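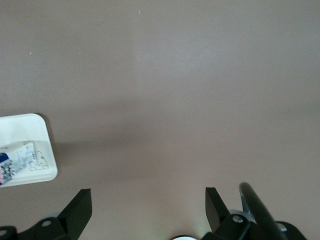

How long must the Orard water filter jug stand before its first use?

Fifteen minutes, with the new cartridge fully covered by cold tap water. Discard this water before continuing.

4. Fitting the cartridge

4.1 Wash your hands. Remove the lid and lift out the funnel.

4.2 Rinse the jug and funnel in warm water with a little washing-up liquid. Do not use scouring pads. The lid must not be placed in a dishwasher.

4.3 Take the cartridge out of its wrapper and soak it as stated at the head of this section.

4.4 Press the cartridge into the funnel until the collar sits level. A cartridge that rocks when touched has not been seated -- remove it and repeat the step.

4.5 Fill the funnel twice and pour both fillings away. The third filling may be drunk.

Note: Fine black dust in the first filling is carbon and is harmless.

Caution: Do not filter hot water. Water left standing in the jug for more than a day should be thrown away.

4.6 Set the dial on the lid to the current month. Cartridges fitted in February are to be changed in March.

Replacement cartridges are ordered under part number 2603. Cartridges for the older Nalico jug have a narrower collar and will not seal.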